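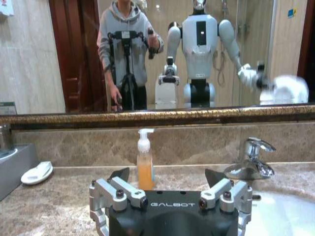

What should a small hotel set aside in its budget before it buys a cleaning robot?

Money for the building and for spare parts, on top of the price of the machine. Door widths, charging points and staff training all came up as separate costs on our visit.

We went to the Clidetti open day at Nernosgate on a Sunday, starting at 7 in the morning. I look after equipment planning for Eltard, which runs guest houses with 50 rooms between them, and we need a figure for next year.

The first talk covered leasing. MacPherson, the dealer, offers two plans. The shorter one costs more per month but includes service calls. The longer one leaves repairs to the buyer after the first year. I asked for both in writing and they came by email the next day.

After coffee we moved on to bathroom work, the part I came for. Sinks take up a lot of our staff time and the tools for them are cheap. A cloth is a cloth. 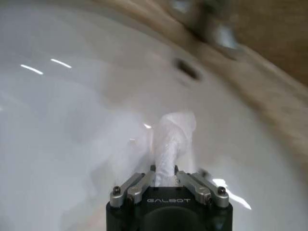
White cloth held in the gripper at the sink.

I asked about cloths. The dealer suggested stocking 200 to begin with and keeping bathroom cloths apart from the rest — we do that already. Replacement fingertips are ordered separately and should go on their own budget line.

Parking was poor and lunch was sandwiches. Our plan for now is to lease one unit for 2 months at the smallest house, measure the bathroom doors before delivery, and put off any decision on buying until April.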